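Wetum hand-teaching work: progress on the sorting task

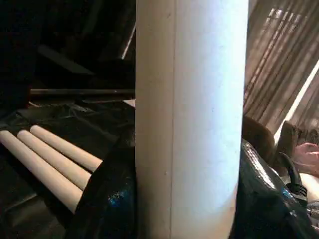

Wrist camera view during the sorting task, with the upright tube close to the lens.

The manipulation group at Grarutero has finished the first block of demonstrations for the Wetum project. The task is mixed household clearance: long items, soft items and plastic sheeting piled together, to be separated by one arm with a two-finger gripper. The block holds 216 accepted demonstrations, recorded between May and the end of September at the Futdale site.

Two teaching methods were used. In the first, the operator holds the arm by the wrist and moves it through the task while the joints are in gravity compensation. In the second, the operator sits at a desk with a small leader arm and watches the wrist camera feed on a monitor. Joint positions, gripper opening and camera images are logged together in both cases, and the log format is the same.

Hand guiding is quicker to learn. New operators produced usable recordings on their first afternoon. The drawback is in the images: the operator's forearm is often in view, and a policy trained on those recordings can come to depend on it. Remote control avoids this but costs time. Morena Mazza, who recorded most of the desk sessions, puts the difference down to depth. With a single wrist camera there is no good cue for how far a plain surface is from the fingers, and a pale tube at close range gives the operator very little to work with. A seam or a few specks help. Operators now approach such items from the side and stop once before closing the gripper.

Black plastic remains the hardest material. It folds over the ends of other items, it reflects the window, and its outline changes every time it is touched. Early recordings show operators pulling at the sheet to see what is under it, then starting over. These have been kept in a separate folder and are not part of the 216. Cosimo Ruggiero would like to use them later for a recovery behavior – how to back off and try again after a poor grasp – but they need labels first, and the labeling tool does not yet handle partial attempts.

The following rules now apply to all sessions.

Start each recording with the arm in the home pose and the gripper open. End it in the same pose.

Move at a steady pace. Long pauses are trimmed by script, but short hesitations stay in the data and the policy will copy them.

Do not adjust the camera exposure between recordings in one session. If daylight through the blinds changes enough to matter, close the session and open a new one.

If an item slips, continue only if it can be picked up again from where it lies. Otherwise mark the recording as failed and reset.

Write the teaching method in the session header. Eleven recordings from the summer had to be checked by hand against the desk log for this reason.

A first policy was trained on 100 of the remote recordings and run for 28 trials on the long items only. It reached the correct item in most of them, but closed the gripper too early on anything wider than the rods. Ristić has supplied a new set of finger pads with a softer face, which will be fitted before the next block. The force threshold on the leader arm will be lowered at the same time – operators reported that they could not feel contact with light items.

The next block will use remote control only, with the same mix of items. The aim is 3000 demonstrations over both sites, split evenly. Staff who want to be trained on the leader arm should put their names on the Wetum sheet by 30 October 2018. Training takes half a day and no background in robotics is needed. The session header template has been updated, and old copies should be deleted from the desk machines.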